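Gustach defector file, 291 pages released. anyone read it yet?
Cold War & Intelligence History > Documents and Archives
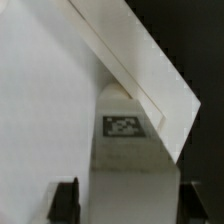 White panel against a dark background.

borderpost_ed
Tuesday, October 9, 2018

OK so the Gustach papers are finally up at the Baltmont reading room. 291 pages, mostly cables and debriefs, a lot of it blacked out. Got through maybe half last night. Short version: the guy who walked in at the consulate says there was a second source inside the Henov radar works, code name BARBU, and that BARBU was never caught. That's the whole reason I'm posting. Every book I own says there was one leak at Henov and he went to prison for it.

Look at page 88 on. The debriefer asks him three different ways and he gives the same answer each time.

tin_whistle
Read it. Not sold. Defectors who wanted a house and a pension always had "one more name." He doesn't give a name, even. He gives a code name and a building.

Also the same answer three times is what you get from somebody who practiced.

borderpost_ed
Or somebody who's telling the truth?? you can't have it both ways

tin_whistle
Sure I can. I'm saying it proves nothing either direction. Where's the second document?

mapcase
Second document might be the payment ledger. Page 140-something, bad scan, handwriting. Two columns for Henov. One gets 1000 every quarter, other one gets 435 one time only and then the line just stops. If there was one source why two columns

tin_whistle
Travel costs. A courier. Rent on a flat. Could be ten things.

mapcase
Courier has his own page. It's 152. Go look

tin_whistle
Looked. OK, the courier does have his own page. Still could be the flat.

Quillon77
Long time lurker, worked in a records office for years (not this kind). Couple things about the release itself.

The page numbers got stamped on when they processed it, they are not the original order. So don't read "88 comes before 140" as meaning anything. There's an older number in pencil bottom left on most sheets. Those skip all over. By the pencil numbers the ledger comes BEFORE the walk-in, by a good while.

Which matters. If the ledger was already sitting in the file then the debriefer could of fed him the idea of two sources without meaning to.

borderpost_ed
Huh. did not catch the pencil numbers at all. That's a real point.

But the ledger being earlier also means the two columns don't depend on him. So that's your second document tin_whistle

tin_whistle
It's a second document about something. You want it to be about BARBU. The word isn't on the ledger anywhere.

saltmarsh_k
can someone explain what Henov even made. I only know it from the trial and the trial stuff never says

mapcase
Radar parts, receiver side. The big antennas came from somewhere else. Had 2000 people on the payroll at the peak, so "somebody at Henov" is not narrowing it down a lot. There was the main works and a drawing office across the river. Convicted guy was main works, test bench. The defector says his source was in the drawing office. That's the part I can't get around. A test bench guy doesn't get full sets of drawings and the other side had full sets.

tin_whistle
He got them from the print room. He admitted it at trial!

mapcase
He admitted to taking some from the print room. Go back and read the exchange with the prosecutor, it's a handful of sheets, and he says himself he never had the set for the later model. Judge moves right along.

saltmarsh_k
ok thats kind of creepy

dray_horse
Everybody's going to hate this but I think BARBU is the same man. Services changed code names all the time, when a new handler came in or if they thought the old one was burned. Old name closes out, new one opens. Would look exactly like two sources to a clerk reading files years later. And the walk-in WAS a clerk. Never met a source in his life, says so on the first sheet.

borderpost_ed
I don't hate it. But then why drawing office? A new name doesn't move you across a river

dray_horse
Bad memory. Or the source lied to his handler about where he got stuff, to seem more important. Happens a lot

Quillon77
Same man with two names wouldn't get two columns running at the same time though. Do they overlap? I can't read the dates on my copy.

mapcase
Overlap by one quarter I think. The scan is awful. It's either a 1 or a 7.

tin_whistle
So the whole second spy hangs on a 1 or a 7. Great.

mapcase
Didn't say whole. Said the overlap.

borderpost_ed
Can anyone get to Baltmont in person? They let you see originals if you write ahead. I'm nowhere near it

Quillon77
I can, but not till November. Will ask for the ledger sheet and the trial exhibits list. If the exhibits list has the later drawings on it then tin_whistle is right and we can all go home.

tin_whistle
Fine by me. Ask for the envelope too if there is one, postmarks are better than anything anybody said in a debrief.

saltmarsh_k
also page 203 is in upside down, is that just me

mapcase
Not just you. 204 as well. Nothing on it, routing slip.

borderpost_ed
Going to go thru the second half tonite and post the pencil numbers in order. If someone wants to split it take 200 and up

dray_horse
I'll take 200 up.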